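Search this site Enter keywords Go

Table-top helpers wanted for our June sorting and packing sessions

Do you like sweets, mugs, little boxes and the satisfaction of a table where everything has ended up in its proper place? Then we'd love to hear from you!

Fisov is a small studio that makes tabletop activities for community centres and libraries. Our newest one, Viva, is all about moving small things from one container to another: sweets into mugs, blocks into tubs, odds and ends back into the bowls they came out of. It sounds simple, and some of it is, but we've had grown adults go completely quiet over it for half an hour (me included). We now need people to come and try the activities, tell us which ones are fun and which ones drag, and help us write instructions that make sense to someone who has never met us.

We're looking for 6 participants for each session, with 4 sessions planned across June. You can sign up for one or for all of them. Each lasts an afternoon, starting at 1.30pm, with a proper break in the middle for tea.

What you'll be doing

Most of the time you'll be at a wooden table with a tub or a bowl, a mug and a mixed handful of things to sort. We use ordinary objects that people have in their own kitchens, and old sweet tubs are a great favourite of ours as they're see-through and come in such odd shapes. 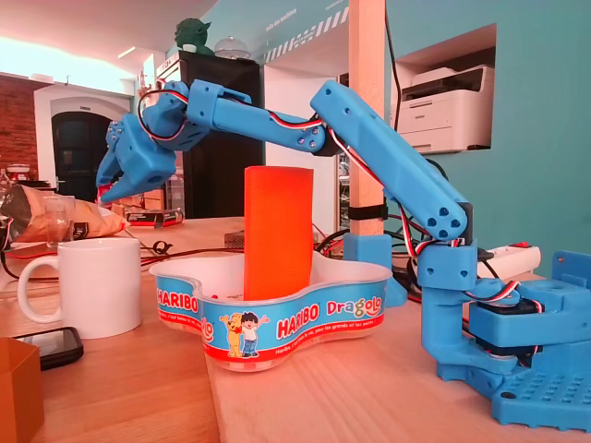 Some tasks are timed and some aren't. In the untimed ones you can chat as much as you like, and we'd quite like you to, as the best comments tend to come out when people are half thinking about something else. Lavanya Nambiar will sit with you and take notes. She wrote the first set of instruction cards and wants to know every place where you stop, frown or read a line twice, so please don't be polite about it!

After the break we swap the containers round. A task that's easy with a wide tub can be maddening with a mug, and a tall block behaves nothing like a soft sweet. You'll fill in a short sheet after each one (tick boxes mostly, plus a line or two in your own words), and at the end we all clear the tables together.

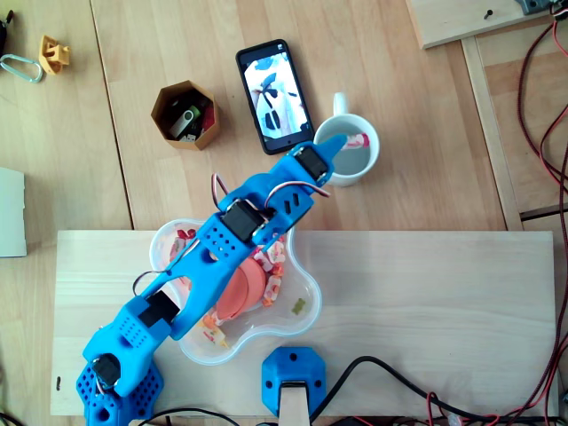

A striped sweet at the rim of the mug, with the rest of the mix in the bowl.

Who we're looking for

Anyone aged 16 or over. You don't need to be quick or neat-fingered, and you don't need any experience of this kind of thing. We'd be especially pleased to hear from people who find small objects fiddly, people who wear strong glasses, left-handers, and anyone who runs activities for a group and has opinions about what works. Bring a friend if you'd feel happier coming in with somebody, but please fill in a form each.

You can sit or stand for every task. If you need a particular chair or a higher table, or would like the cards in large print, put it on the form and it'll be ready when you arrive.

A word about the sweets. The ones on the tables get handled all afternoon, so they aren't for eating. There'll be a separate supply for that, along with fruit and biscuits. Some of the sweets we sort contain gelatine. If you'd prefer not to touch them, tell us and we'll set your place with Malex, our box of blocks and buttons, which uses the same tasks. Please also mention any food allergies.

What you get

Lunch beforehand if you'd like it (from 12.45pm), local bus fares paid back on the day, and a copy of the finished activity box when it's printed. Our first print run is 800 boxes, and nearly 300 of those are already spoken for by libraries, so your comments will go a long way. We'll put your name on the thank-you card inside the lid too, unless you'd like to stay anonymous.

Where to find us

We're on the ground floor of the Amin Building, step-free from the street, with an accessible toilet on the same corridor. Bikes can come inside. Parking is a bit of a squeeze, so do take the bus if you can.

How to sign up

Ask for a form at the Fisov desk in the entrance hall, or leave your name and a phone number there for Elvia Hinojosa and she'll ring you back. She's happy to go through the form over the phone. Let her know which sessions you can manage and whether you've done any of our activities before. It's fine if you have, we just mix the groups so that every table has some fresh eyes.

Places go in the order the forms come in, and we keep a waiting list for anyone who misses out.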